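Skivoritz Table Guide
Section 4: Settling In and Caring for Your Tabletop

Last updated: June
Reading time: 2 minutes
Print this page | E-mail this page

By now your Skivoritz should be standing on its own legs, and we hope you're as pleased with it as we are! Before you load it up with lamps and coffee cups, please give us a few more minutes to get the top clean and level.

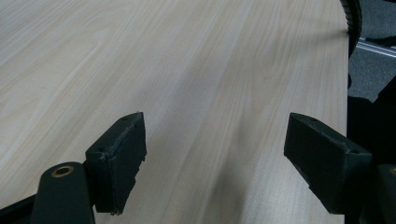
4.1 First cleaning

1. Clear everything off the top, including the hex key and any leftover screws (they have a way of rolling under things).

2. Wipe away packing dust with a dry, soft cloth. Follow the grain from one end to the other, and go gently along the edges.

3. Dampen a second cloth with lukewarm water and a drop of Lestau Mild Soap, wring it out well, and go over the surface once more.

4. Dry the top right away with a clean towel.

Note: The grain pattern varies from one top to the next. Fine tan streaks and the occasional curved, arching figure are part of the design, so please don't try to scrub them out!

CAUTION: Do not use scouring pads, wax, or furniture polish. The finish is meant to be matte, and polish will leave shiny patches that are a real nuisance to remove.

4.2 Leveling

5. Press down lightly on each corner in turn. If the table rocks, find the leg that lifts and turn its foot counterclockwise a little at a time until the rocking stops.

6. If you run out of thread (each foot gives you 14 mm, plenty for most floors), slide a Tevex felt pad under the foot and start again from step 5.

7. Check again after a week or so, especially on carpet, where the legs like to sink in a bit.

4.3 Everyday use

The top will carry up to 100 pounds, spread evenly. Use a trivet under anything warmer than 62 °C, and that includes teapots. Spills should be blotted up as soon as you notice them, working from the outside of the puddle toward the middle.

CAUTION: Lift heavy or rough-bottomed items when you move them. Dragging them can scratch the finish.

For replacement feet, see Section 19, Spare Parts.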